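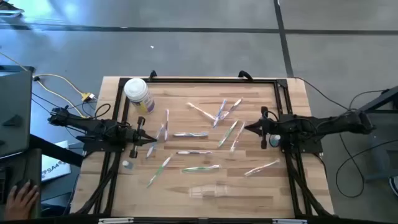

Toothbrushes spread out between the two arms on the Patness bench kit.

Workshop tips: sorting small items with the Patness kit

The Patness is a two-arm bench kit from Gavrilă, sold for light sorting and packing. Ours cost $1,368 with the rails, and the spare finger set was another $123. Toothbrushes are a fair test – they're long, thin and roll when nudged.

Clamp the rails before you connect any cables. Set both arms at the same height and check that the grippers can meet over the middle of the bench.
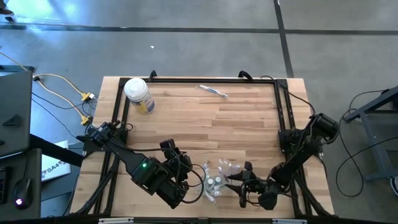
Clear plastic is harder than coloured plastic. If the arms keep missing a bottle or a bit of wrap, move the lamp before you touch the settings. A matte cutting mat from Drasness helps too, and you can trim it to fit.

Slow the arms down for anything loose. The default speed is too quick for handles lying close together.
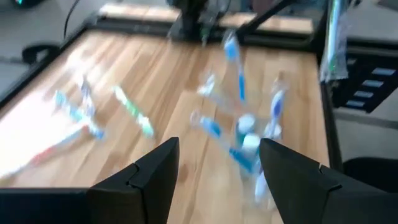 Keep a wide gap between pieces for the first few runs, then close it up. Wipe the finger pads at the end of the day. Dust on the pads makes handles slip, and wrappers are worse.

For wrapped brushes, aim for the handle and stay off the loose end of the wrapper. The Pirnon soft pads (part 611) grip film better than the standard ones.

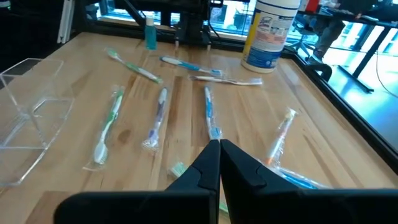 Wrapped brushes on the bench, with the clear box at left.

Spare pads come in packs of 12. Store them flat.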